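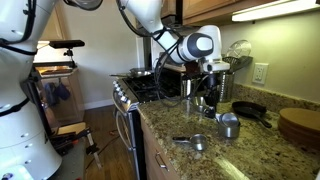 Hartmut Hellwig thinks the small canister should go back in the cupboard over the sink, where it was in June, and that anything living within reach of the burners gets a film on it by the end of the week. Jozefína Skála wrote under his note that she wiped both steel containers yesterday and found grease on the one nearer the range and hardly any on the other.

So the question for today is what stays out by the stove and what doesn't. Notes as I went.

Kitchen, afternoon, 2:15 start

Range is stainless, gas, black cast iron grates. Silver frying pan stays on the left side of the cooktop. I tried it on the right first and the handle came out over the granite, where it kept catching my sleeve. On the left it points away from the work side. Leave it there.

The cast iron skillet is on the counter for now, flat, handle toward the right front. Not happy with it. It takes up the stretch where you'd put down a cutting board, and the speckled granite hides grit so well that I dragged it over some salt before I noticed. No scratch that I could find with a fingernail. Options are the oven (somebody will preheat it with the skillet inside, this has happened) or the low drawer, which sticks. Will ask Jozefína about the drawer.

Utensil crock: against the backsplash, right of the range. Emptied it and washed the inside, brown ring at the bottom, came off with baking soda and hot water. Threw out one spatula with a melted edge. Everything else went back in handles down. I didn't like the crock further right because it blocks the outlet, and the kettle cord has to come from there.

Wire basket: same corner. Garlic and onions used to be in it and the skins got everywhere. Vacuumed behind it.

Splatter screen: leaning on the wall behind the crock. It does slide if you pull a spoon out fast. A hook would fix this but the wall is painted cream and I don't want to drill it without asking. Hartmut has a box of Wendt adhesive hooks left over from the hall, will try one of those. They need a clean surface, so degrease first and give it overnight.

Grease test

Did this because of the argument over the canister. Put 3 squares of white paper towel on the counter, one beside the steel containers, one by the crock, one past the outlet. Fried onions in the silver pan on medium, no screen, then looked at the towels under the lamp. First one spotted all over. By the crock, a few specks. Past the outlet, clean as far as I can tell. Did it a second time with the screen on: first towel had a few specks, the other 2 clean.

That's one pan and one kind of food, so don't read much into it. Bacon would be worse.

For now the containers stay where they are, and the screen gets used. If Hartmut still finds them sticky next week he can have the cupboard.

Cleaner: the Osmont spray left streaks on the oven door, worst along the curved handle. Warm water with a drop of dish soap and a dry cloth after did better. Knobs wiped in place. I did not pull them off, the second one from the left felt loose and I'd like someone else here when we try it.

To do
drawer, see above
hook for the screen
new spatula
more paper towels, down to the last roll
label for the smaller canister, it's been opened twice by people looking for sugar

Stopped 4:40. Jozefína has the key.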